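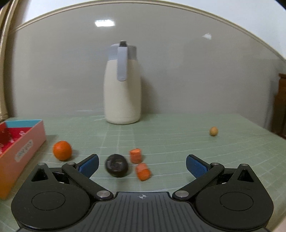 An insulated jug, an orange and two pieces of carrot on a green tabletop.

I think every kitchen table should have a jug on it, and I mean one that stays there all day. Mine went into a cupboard for years and came out when visitors did. Then I spent a wet May in a rented house in the Sauerland, where the cupboards were full of the owner's things and the jug had to live on the table. I drank more, made tea less often and stopped boiling a full kettle for one cup. When I got home to Zeltbridge I left ours out as well.

The same goes for fruit and vegetables. An orange in the bottom drawer of the fridge is an orange you will find in three weeks. Put it next to the jug and somebody eats it by four in the afternoon. Carrots are a harder case, as they go limp in a warm room, but a couple of pieces left out before supper will go while the rice is cooking.

My sister-in-law, Britta Wiegand, disagrees. She wants a clear table, wiped down, with nothing on it between meals. Her kitchen looks very good and I always feel I should ask before I put a cup down. She says clutter breeds clutter, and she has a point – I have had to move post, keys and a bicycle lamp to make room for plates. My answer is that you can have a rule about what stays. Drink and food may stay. Paper goes.

I would allow one box too. A decorated one is fine if it is left open, so that people use what is inside. With the lid on it becomes an ornament, and you dust it.

None of this needs money. You can pay 55 pounds for a jug if you want to, but I paid 20 for mine and it keeps tea warm enough until lunch. The handle matters more than the make. Try it full before you decide, or as near as the shop will let you. A lever you can work with your thumb is worth having, and a lid you have to unscrew with both hands will send you back to the kettle within a week.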